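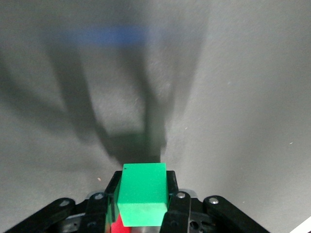
Ticket 882 - Green block, mark on top face

Reported by: Begoña Salcedo, Stutascombe
Product: Ikwood building blocks, green rectangular
Status: Closed, replacement sent

Customer report
One green block has a tiny dark speck near a corner of one face. The rest of the face is plain green and the edges are fine. Customer wants to know if it is dirt or damage, and if it is OK to give to a child.

Log
9:15 - Ticket picked up by Anselmo Aranda. Asked customer to wipe the block with a damp cloth and dish soap, no scouring pad.

10:40 - Customer wiped it twice. Speck still there, no color on the cloth.

11:05 - Asked her to run a fingernail over it. She says it feels flat - no pit, no raised edge.

1:30 - Passed to Valeriano Soler in quality. He reads it as a bit of dark pigment in the surface coat. We had 4 other reports from the June batch, all green, no reds so far. Cosmetic only, fine to play with.

2:10 - Customer has the full 141-piece set and would still like a clean one. Approved. She can keep the marked block.

3:45 - Replacement packed by Yolanda Schumacher, checked on all six faces before it went in the box.

Open item
Valeriano to check the remaining green stock from June. Hold any block with a speck you can see at arm's length.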